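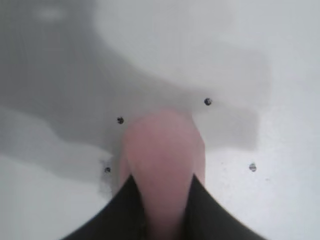
Monthly Safety Inspection – Staff Kitchen, Break Area and Adjoining Corridor
Hernitz Office Services, Ullau Building, Second Floor

Inspected by: Ilaria Pellegrini
Reviewed by: Remo Sala
Date of inspection: 14 September 2023
Next inspection due: October

Ratings used on this form: Satisfactory, Action Needed, Not Applicable. Items rated Action Needed must carry a comment and the name of the person responsible. Tenants who receive this form by email should read the comments as well as the ratings.

Section A. Exits and Walkways

A1. Corridor clear along its full length
Satisfactory. The stacked chairs reported last month have been taken to storage.

A2. Exit door opens fully and closes without help
Action Needed. The door opens fully but stops short of the latch when released slowly. The closer is to be adjusted. Responsible: R. Sala.

A3. Exit signs lit
Satisfactory.

A4. Floor covering free of trip hazards
Action Needed. The carpet strip at the kitchen doorway has lifted on the corridor side. It was taped down during the inspection. Tape is a temporary measure and the strip must be replaced before the October inspection. Responsible: R. Sala.

Section B. Fire Protection

B1. Extinguisher in place, seal unbroken, gauge in the green
Satisfactory.

B2. Fire blanket mounted and within reach
Satisfactory. The pull tabs hang clear of the cabinet door.

B3. Smoke detector uncovered and tested
Satisfactory. Tested with the building alarm placed on hold. Tenants on the floor below asked why they had not been told of the test. Notice will be sent to both floors in future.

B4. Evacuation plan posted and current
Action Needed. The plan by the elevator still shows the former meeting room 14 as an open area. The corrected drawing has been requested from Zuccaro, who prepared the original.

Section C. Electrical

C1. Cords and plugs undamaged
Satisfactory, with one exception. The toaster cord showed wear close to the plug. The toaster was unplugged, tagged and removed.

C2. No heating appliance on an extension cord
Action Needed. The kettle was again connected to a power strip. This was also recorded at the last inspection. Kettles and microwaves are to be plugged directly into a wall outlet. A notice will be placed above the counter.

C3. Outlets near the sink trip when tested
Satisfactory. Both outlets tripped and reset.

C4. Refrigerator vents clear
Satisfactory. Paper goods may not be stored on top of the unit.

Section D. Surfaces, Storage and Cleaning Supplies

D1. Counters and tables stable and free of sharp edges
Satisfactory. All table legs were checked and tightened where needed. Tenants are reminded that items left out on tables overnight may be moved by the cleaning crew.
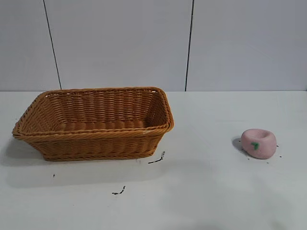 The crew does not throw away personal items. Anything moved is kept on the lower shelf of the supply closet for 14 days and may be collected from the front desk on request.

D2. Shelving secured to the wall
Satisfactory. Heavy items should stay on the lower shelves.

D3. Cleaning products labeled and stored away from food
Action Needed. One spray bottle under the sink had no label. The contents could not be confirmed and the bottle was removed for disposal. Products must stay in their original containers or carry a full label – a handwritten initial is not enough.

D4. Safety data sheets available
Satisfactory. The sheet for the new Jernateck descaler has been added to the binder.

Section E. First Aid

E1. Kit complete and in date
Action Needed. Burn dressings are past their date, and the small adhesive bandages are used up. Replacements have been ordered. Responsible: I. Pellegrini.

E2. List of trained first aiders posted
Satisfactory.

General Comments

The kitchen is in better order than at the previous inspection. The repeat finding under C2 will be raised with the tenant in writing. Open items from this form will be checked first in October.

Questions about this report should be sent to the Hernitz front desk, marked for the attention of Remo Sala.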